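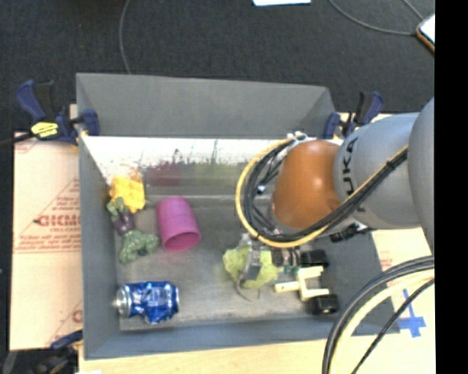
My sister told me I should just tip the whole bin into a trash bag and be done with it. She said it over the phone, with her mouth full, from 300 miles away, so it was easy for her.

I said I would think about it, and then I sat down on an upturned bucket and started going through the stuff one thing at a time, like an idiot.

We had to be out of the house on Illach Street by the end of January. Mom had labeled everything she cared about. The gray bin wasn't labeled. It was what was left over when the labels ran out.

The green muscle guy I knew right away. I won him at the Valcárcel fair when I was eight, after spending almost 100 tickets, and my sister claimed he was hers because she'd loaned me the last few. We fought about it all the way home. He spent that summer living in the pink cup (his "hot tub") and we took turns, mornings and evenings, and whoever had him last always said he was tired and needed to stay over.

The can I couldn't explain. Blue, dented all to heck, no use to anybody. I put it in the recycling pile. Then the spongy thing went in the trash – easy, that one, I was getting good at this – and the leafy green thing followed it, because I turned it over twice and still had no idea what it used to belong to.

Around four the phone rang again.

"Is the big green guy in there?" she asked.

I told her I hadn't gotten that far down.

"Well, if he is," she said, "he's mine. I loaned you those tickets."

I looked at him lying across my knee. I said it was hard to hear her, the line was bad, and anyway it was getting late and he was probably tired.

She was quiet for a second.

"Put the cup in too," she said. "I'll pay the postage."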